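Pakholm H2 Hand Gripper
Sold singly or in pairs. In stock.

Let us start with the question we get most often, usually from someone standing in front of a full dishwasher: can a machine do this for me yet? The short answer is no. The longer answer is that a machine can do bits of it, slowly, on a good day, in a kitchen it has met before. The H2 is for the people working on the gap between those two answers.

It is a two-finger gripper on a handle. You hold it, you squeeze it, and you do the chore with it, badly at first. The motion is logged so that a robot with the same fingers can have a go later. If you have ever tried to butter toast wearing oven gloves you already have the relevant experience.

What it is good at

Picking up rigid things of a sensible size and putting them down somewhere else. Mugs, tins, boxed screws, remote controls, shoes (one at a time). On the shop floor it copes well with kitting, bin picking and moving parts from one tray to another. Our colleagues at Drakos, who pack door fittings, have had an arm with H2 fingers filling trays since March. It is slower than the person who used to do it and she now spends her shift supervising it, but it has never asked for a chair with better back support.

What it is less good at

Cloth. We would love to tell you otherwise. A tea towel has more opinions than a mug does, and a fitted sheet has defeated everyone in this office with the hands they were born with. Ermanno Gatti, who runs our test kitchen, managed to fold a pillowcase with a pair of H2s after 49 tries. The arm copying him then produced something he has described in the test log as 'a parcel'.

Also less good: wet soap, cling film, single sheets of paper, and anything belonging to a cat.

Chores we have tried so far

Clearing a desk - yes, if you don't mind where things end up
Loading cutlery - yes, forks included
Unloading cutlery - see above, but slower
Sorting fixings into bins - yes, and the one we would actually pay for
Making a bed - no
Pairing socks - black ones, no; all others, some hope
Wiping a worktop - it wipes. Whether the worktop is cleaner is a matter of debate.

Desk clearing is where most customers begin, and we would suggest you do the same. The objects are small and mostly hard, nobody's dinner depends on the result, and you will learn quickly how far away your own hand really is.

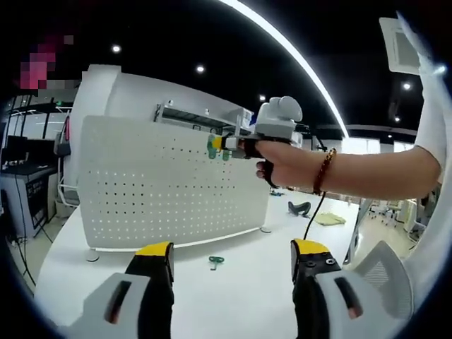 Give yourself an afternoon before you record anything you intend to keep. Ifigeneia Stamatopoulos in support tells new users to throw out their first 12 recordings, and the ones who ignore her tend to ring back.

Technical bits

Fingers: two, parallel, replaceable tips
Handle: fits left or right hand
Strap: adjustable
Tips: sold in packs of 7 (we don't know either, ask purchasing)
Longest recording: 33 minutes
Works with: Stesar arms, and Skultotura arms with the adaptor plate

In the box: gripper, strap, cable, spare tips, and a printed guide that is shorter than this page.

Not included: robot, patience, socks.

Delivery and returns

Orders placed before noon go out the same day. Unused grippers can be returned in their box. Used ones can be returned too, but please wash off the jam. For pairs, spares and adaptor plates, use the order form or ring the office and ask for Ifigeneia.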